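Setting up the table scene in the simulator

Written by Ea Lauritsen for the Olum robotics club, 2020-09-30

In this tutorial we prepare the scene for the second club task, where the simulated arm must pick objects from a crowded table. You need the starter project from the first meeting. If the arm does not load, please ask Dougal Pollock before you change any settings.

Step 1. Open the project and save a copy under your team name. The original must stay as it is, the other teams use it also.

Step 2. Load the table and the arm. Let the simulation run for 200 steps with no commands, so that all objects can settle. If an object is shaking, it was probably placed a little inside the table. Raise it and start again.

Step 3. Add the objects. Put the big cylinder nearest to the viewer and the bottle to the left. The small blue block goes in front of the orange-red cylinder. Leave the box on the right side.

Step 4. Move the arm by the joint sliders to two different poses and render each one. Use the low light setting — the final task uses it too, and your color detection should learn to live with it.

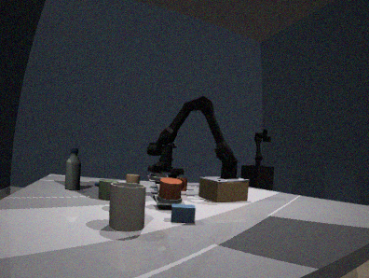
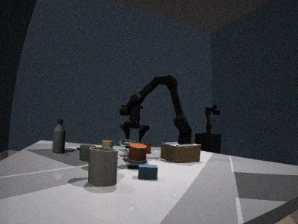 Renders of the table scene with the arm in two poses. In the first the gripper is over the brown box, in the second it is open above the middle of the table.

Step 5. Compare your two renders. The big cylinder hides a part of the things behind it, and this is a real difficulty for the detection. Write down which objects your program finds in each render and which ones it misses.

Step 6. If the render is too grainy, increase the samples per pixel. I use 236, but on the older computers it is slow, so try 13 first to check the camera position.

Step 7. Save the joint values of both poses in the file poses.txt, one pose per line. We will need them when we write the grasp motion.

Please upload the project folder to the Flatdale drive before the next meeting. Do not include the render cache, it is very large.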